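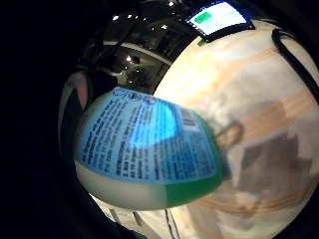

Decluttering and Home Organizing: Frequently Asked Questions

Last updated 9 Oct 2023

I get a lot of mail about the organizing column, and most of it asks the same handful of things. I've put the answers here so I can stop typing them out. I don't sell bins, a course or a method. I live in Drotville in a house with too much stuff in it, and I have paid for help twice, once happily.

Do I need a system?

Probably you need an afternoon. Every system I've tried comes down to taking things out, getting rid of some of them, and putting the others back where you can find them. The books add a vocabulary to that. If the vocabulary gets you off the couch, fine, borrow the book from the library. I would be wary of any system that starts with a shopping list.

Is the Zirnness method worth learning?

I read the book and did the workbook. You sort what you own by how it makes you "settle," you wait two weeks, and you sort again. The second sort did catch a few things I'd kept out of guilt the first time around. But you could get that from leaving a box by the door for two weeks, and you wouldn't have to write a paragraph about each sweater.

The book also says people who finish the program "never relapse." There's no source given. I wrote to ask for one and got back a coupon for the advanced workbook.

What does a professional organizer cost?

It varies a lot, and the part that bothers me is how hard it is to find out. Of the organizers I called, most wouldn't give a price until they'd come to the house, and by then you feel rude saying no. The first one I hired charged me $900 for a kitchen and a hall closet. That did not include containers. It did include a good deal of standing in my kitchen talking about my relationship to my kitchen.

The second, Hui-mei Pan, charged $50 an hour, told me so on the phone, and left when the work was done. I'd hire her again. She doesn't have a method, as far as I could tell. She asked "when did you last use it?" over and over until I got annoyed and put things in the car.

What should I ask before I hire one?

Ask for the hourly rate and the minimum number of hours.

Ask whether they earn anything from the containers or shelving they recommend. Plenty do. I don't think that's wicked, but you should hear it from them and not find it on the receipt.

Ask who takes the donations away, and where. "We partner with local charities" is not an answer. A name is an answer.

Ask to talk to someone whose house they did more than a year ago. Everybody's pantry looks great on the day. I have asked for this four times and gotten it once.
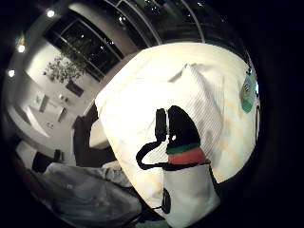 Should I buy the containers first?

No. I know how tempting it is, and I know what the stores look like in January. But you can't tell what size you need until you know what you're keeping, and people who buy first end up keeping things to fill the bins. I have a stack of Miteo clear boxes in the garage that fit nothing I own. They're perfectly good boxes. They're an inch too deep for every shelf in the house, and the inch is my fault for not measuring.

Use what you have for a month. Shoe boxes are ugly and they work. If at the end of the month you're still opening the same shoe box and finding the right stuff in it, go ahead and buy something nicer in that size.

Should I pour everything into matching jars?

Razia Yousafzai wrote to tell me I was too hard on jars, and she has a point about flour and moths. A tight lid is a real benefit. The trouble is with everything else that goes in the jar. Once you throw out the package you lose the directions, the date and sometimes the warnings. For rice that's a nuisance. For anything you clean with, leave it in the container it came in, label and all, however much the blue clashes with your shelf. I don't care how the laundry room looks in the magazine.

Does folding things a special way save space?

Some, in drawers. Standing T-shirts on edge lets you see them all, and I've kept that up for years, so I'll give it credit. I'm less convinced by the claim that it doubles your space. A shirt takes up the room a shirt takes up. What I think happens is that people fold everything again right after giving half of it away, and then praise the folding.

Fitted sheets are a separate matter. I've watched the videos. I've had it shown to me in person, slowly, by Maham Satti, who spent years in hotel linens and makes it look like a card trick. My own sheets go into a lump, and the lump goes inside the matching pillowcase. 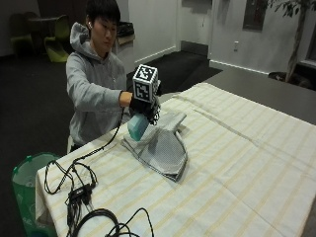

As for hoodies and heavy sweaters, I'd skip the standing fold completely. They slump. Lay them flat on a shelf, no more than a few deep, or hang them up and quit worrying about the shoulders. The special "shoulder-safe" hangers at Mirani cost more than some of the sweaters I'd put on them, and I couldn't see a difference after a winter.

Are vacuum bags any good?

For a bulky comforter you use once a year, yes. For clothes, I've given up. The bags leaked. Not all of them, but enough that by spring I had a closet full of half-puffed pillows, and the wrinkles took longer to get out than the packing took to do. They also hide what you own. I bought a second ski jacket because the first one was in a bag behind another bag.

If you use them, write on the bag. Masking tape is fine.

What about the one-in, one-out rule?

It's a decent rule for mugs. It's a poor rule if your house is already full, as it keeps the house exactly that full forever. It also gets gamed. Junaid Kakakhel told me he followed it faithfully for a year by throwing out one dishrag for every tool he bought, and he sounded proud of it.

How many tote bags is too many?

I get this one constantly. Keep as many as you carry on your biggest shopping trip, plus a couple of spares in the car. The rest are gifts from conferences and banks, and you owe them nothing. Don't let anybody sell you a tote bag organizer, which is a product I have now seen with my own eyes.

Before you donate them, check whether the thrift store wants them. Mine put up a sign last October saying please, no more.

Where do donations really go?

Less of it goes back on a rack than you'd hope. I can't give you a percentage that I trust. The figures I see passed around online don't agree with each other, and most of them trace back to a blog that traces back to another blog. Ask at the counter where you drop off. In Drotville the woman sorting told me plainly what sells (jeans, kids' coats, cookware with lids) and what goes straight to the rag buyer. It took her two minutes and it changed what I bring.

Stained or torn things are trash or rags. Giving them to a charity makes it pay for your dumpster.

Will a tidy house make me calmer?

Maybe. I find my keys faster and that's pleasant. The studies people quote at me tend to be small, and a lot of them ask people how they feel about their clutter, which isn't the same as moving the clutter and seeing what changes. I'd want a lot more than that before telling anyone it will fix their sleep or their marriage. One app I tried gave me a "home calm score" of 3605. I emailed to ask what the scale was. I'm still curious.
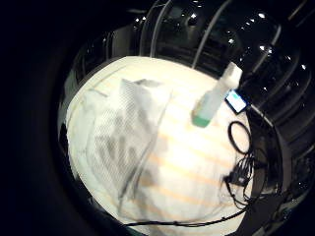 What do I do with instruction sheets, receipts and other paper?

Most manuals can be looked up by model number, so write the model number down somewhere and let the paper go. Keep receipts for anything under warranty, anything to do with taxes, and big repairs to the house. If you aren't sure how long your state or your accountant wants you to keep tax papers, ask them and not a columnist.

Scanning everything is the advice I distrust most. I did it one winter. Now I have a drawer's worth of paper as files named scan_final_2, and I've looked at them no more often than I looked at the drawer.

My spouse / roommate / kid won't get rid of anything. What can I do?

Your own stuff first, all of it. It's slow and it's the only part you get to decide. I do not believe the stories about a husband who saw one clean closet and was "inspired." Don't throw out other people's things while they're out, either. I've had letters from both sides of that and none of them were happy letters.

What sometimes helps is giving each person a shelf that's theirs, with no comments about what's on it. We have one. There's a broken clock radio on it and I walk past.

How long should it take?

Longer than the show. Those kitchens have a crew. If you've got 5 closets, do one, live with it for a week, and see whether it stays done before you start the next. If it doesn't stay done, doing the other four the same way won't help.

Will you look at photos of my closet?

No, sorry. I'd only ask when you last used it.

Can I reprint this page?

Yes, for a newsletter or a neighborhood group, with my name on it and without anyone's coupon code next to it. Corrections go to the address at the bottom of the column. I fix things when I'm wrong, and the vacuum bag section has been rewritten once already.

Zoi Chatzigeorgiou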